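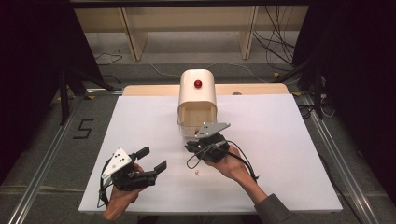 Selar table-top tidy in cream, red ball on top, clear bin in place

Selar table-top tidy with clear bin

Home / Sorting and storage / Small tidies / Selar

In stock, sent from our shop in Cavbridge
Colour: cream-white with red ball
Guarantee: 2 years
Spare clear bin: £6

I've wanted to sell something like this for ages and I'm very happy it's finally on the shelf. The Selar is a little arched shelter for your table with a see-through plastic bin sitting underneath the arch. The front is open, so whatever you've got in your fingers can go straight in without you lifting a lid or fiddling with a catch. Beads, buttons, snipped threads, board game bits, the screws from whatever you've taken apart on the kitchen table (guilty) – in they go.

People in the shop call it the bread bin, which I suppose is fair, it does have that sort of rounded top. Somebody else said train tunnel. I've stopped arguing and I answer to both. If you ring up and ask for the bread bin with the red ball on it I'll know what you mean.

What I like about it

Mostly the clear bin. I've had pots and tins of every kind on my work table over the years, and the trouble with a tin is that you have to tip it up to find out what's in it. With this one I can see the bottom from where I'm sitting. If there's one odd red piece in there among the white ones, I spot it, and I don't find out a week later halfway through a necklace.

I also like the arch more than I thought I would. My table gets a lot of elbow traffic, and an open dish gets caught by a sleeve sooner or later. Having a roof over the bin means my sleeve slides over the top and the contents stay where I put them. I won't promise it's cat-proof! The front is wide open and a paw fits in very nicely, as mine has shown me more than once.

And the red ball, well. It's shiny and round and it makes me smile, and when the table is covered in stuff it's a lovely easy thing to look for. Please don't pick the whole tidy up by it though. Put a hand either side of the arch and lift it that way, you'll have much better control, especially if the bin is full.

How I use mine

I keep it at the back of the work surface, in the middle, with the open side facing me. I did try it off to the left for a while and kept dropping things short. In the middle, both hands can get to it and I've got all the space in front for laying things out.

I'd really recommend a plain white board under it if you do small work. I'm forever losing tiny pieces on wood, where every knot and mark looks like the thing you're hunting for. On a white board a dark or bright bead shows up straight away. White beads on a white board are another matter, so for those I swap to a tea towel, an old navy one.

At the end of the evening I sweep anything left over towards the mouth of the arch with the side of my hand. The really tiny stuff takes a second go. Then I slide the bin out, pour it back into jars, and that's tidying done.

Sizes and so on

The whole thing with the bin weighs 800 g, enough that it doesn't skate away when you nudge it but still fine to carry to the sofa. I've had the bin hold up to 3,000 small seed beads and I could still slide it out without spilling any down my front. Bigger things obviously fill it faster. I wouldn't heap it above the rim, as the top ones get knocked off against the arch on the way out and then you're on the floor with a torch.

It comes in one colour. I did ask about a green one and was told maybe.

Looking after it

The bin lifts out and can be washed in the sink with warm water and a drop of washing-up liquid. Dry it with something soft. I used the rough side of a sponge on my first one and it's gone a bit foggy down one wall, so learn from me there. The arch only needs a wipe with a damp cloth. No dishwasher for either part, please.

If you do scratch a bin, or you'd like a second one so you can swap between two projects, spares are £6 each and they go in the post in a padded envelope.

Will it fit with the other things you sell?

The Öberg trays sit quite happily next to it, and I use the shallow one for whatever I'm sorting from and the Selar for whatever I've finished with. The Öberg lids don't fit the Selar bin, before anyone asks, I've tried and they drop straight through. The Wanovis drawer inserts are a different thing altogether and live inside furniture, so they don't really come into it, but the Selar bin will stand inside the biggest one if you want to put it away for the night with everything still in it.

Good for children?

For older ones, yes. My nephew plays a sort of posting game with it where he has to get every piece in from across the table using the kitchen tongs, and it's a good deal harder than it looks (I lost). For little ones it's down to you and what you put in it. Small parts are small parts, and an open front won't keep them away from anybody.

Delivery and returns

We post from Cavbridge and you'll get an email when your parcel leaves us. The bin travels inside the arch with paper packed round it, and the ball gets its own bit of wrapping. Keep the box until you're sure you're keeping the tidy. If you change your mind, send it back clean and unused and I'll refund you once it's here. If anything arrives cracked, send me a quick photo before you throw the packing away and I'll put a new one in the post.

We sold out of the first batch in August, sorry to everyone who emailed and got my waiting list message. There are plenty now. You can also come in and have a go with the one on the counter, which has buttons in it at the moment and wants emptying.

Page updated 11/11/2018

You might also like
Öberg shallow tray
Öberg deep tray with lid
Wanovis drawer insert, large
Spare clear bin for Selar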